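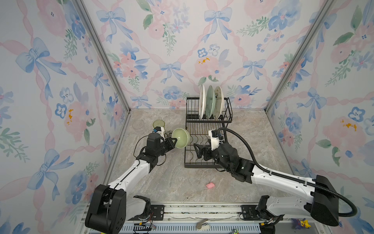 *Bench cam, left arm on the green bowl. Right arm is over the bottom tier of the rack.*

## Two-arm dish racking: why does my policy do better with fewer demos?

Hi all, hoping someone has run into this. I've got two arms on a bench at home and I'm training them by imitation to put dishes in a wire rack. Plates go in the top tier, bowls and cups in the bottom. I drive both arms by hand to collect the demos, then train one policy that outputs actions for the pair of them.

I recorded 619 demos over the winter. After chucking the ones where I dropped something or bumped the rack, I was left with 404. So of course I trained on both sets, expecting the clean one to win by a little bit. It won by heaps! The full set gets the plates in fine but goes to pieces on the bowl – the left arm picks it up, tips it on its side, and then just sort of hovers there while the right arm waits over the rack. Sometimes it hovers until I hit stop. The cleaned set hardly ever does this.

What I can't work out is whether it's the bad demos doing the damage or something else I changed without noticing. The 404 were mostly recorded later on, when I'd got better at driving the thing, and I also swapped my action chunk length somewhere in February and didn't write down exactly when (yes, I know). Same floral backdrop the whole way through, same table, same dishes.

Is there a sensible way to test this without recording everything again? My wrists are not up for another 619.

Posted 2020-08-11 by Tracey Haslam, Prirkbridge

---

### Answer 1 (accepted)

Hi Tracey, I had very nearly this problem with a cup-stacking setup and I'd bet on the pauses before I'd bet on the drops.

Have a look at what your hands do in the early demos at the moment you've got the bowl tipped up. If you're anything like me you grab it, stop, have a think about where the slot is, then move. The policy can't see you thinking. All it sees is a whole lot of frames where the arm is still and the recorded action is "stay still", so it learns that staying still is a great thing to do in that pose. Then it never leaves, because nothing in the camera view changes to knock it out of there.

You can check this with the data you've already got:

1. Go through all the demos and work out how long both arms sit below some small speed while a gripper is closed. Plot that against recording order.
2. Take the full set, cut those still stretches down to a few frames each, and retrain. Leave the drops in.
3. Take a random 404 out of the full set and train on that too. It gives you a comparison at the same size, so you're not mixing up "fewer" with "cleaner".
4. Use one chunk length for every run. Please!

If run 2 fixes the hover, it was the pauses. If it doesn't, start looking at the drops and bumps. Be a bit careful trimming, though – some stillness is real, like when the left arm is waiting its turn while the right one lets go of a plate. I only trimmed where both arms had stopped together.

Also run more than one seed. I fooled myself for a month on a difference that went away with the second seed.

– Alasdair Ogilvie

> **Tracey Haslam:** Oh that's embarrassing, the early ones are FULL of me sitting there with the bowl in the air. Did the trim overnight and the hovering is nearly gone. Random 404 still hovers, so it wasn't the size. Still need to do the other seeds before I get too excited. Thank you!!

---

### Answer 2

Shorter chunks might help, or longer. On mine longer was better because it carries straight through the pause. Haven't tried it with bowls.

---

### Answer 3

Have you thought about getting a different gripper? I had no end of trouble with bowl rims until I changed the finger pads to something softer.

> **Tracey Haslam:** Grip's been fine so far, it's the deciding that goes wrong. Will keep it in mind though.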